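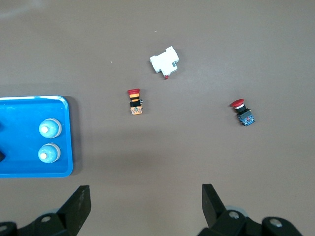
What does the Grimlow kit cost?
The arm, gripper, wrist camera and software come to 2990 dollars, and the sorting add-on is another 659.

I get asked that one more than anything else, so it goes first. The long version is that I've had a Grimlow on my bench in Ruvitcombe for a good while now, and I like it a lot more than I expected to! Nazarenko sells it to small repair shops and parts rooms, the sort of place where a drawer of push buttons and switches gets dumped out and someone has to put it all back where it belongs (in my shop, that someone has always been me).

Setup took me one evening. You clamp the base, plug in the camera and teach it by guiding the arm through a few picks by hand. Marichka Panasiuk at Nazarenko told me to start with round parts and save the blocky ones for later, and I'm glad I listened. Domes and knobs give the two fingers something easy to close on. Long switch bodies lying at an angle need more teaching, and I'm still fiddling with mine.
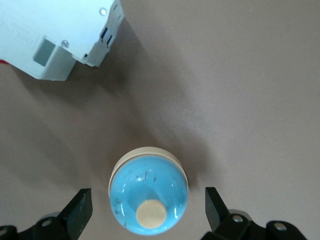 Fingers on either side of a round blue part.

My gripes are small ones. The manual is thin - really thin - and the software wants to update every time I sit down. The arm is also slower than I am. But I can leave it going while I answer the phone, and that's worth plenty to me.

Grigoris Chrysikopoulos over in Nakthorpe runs his on bigger batches, around 1000 parts at a go, and he says to buy the spare finger set right away. I haven't yet, but I probably will.

Nazarenko is taking 300 dollars off the full kit for readers who order by July 31, 2025. The next batch after that ships in October. Write to me if you want to hear more about the teaching part, I've got pages of notes.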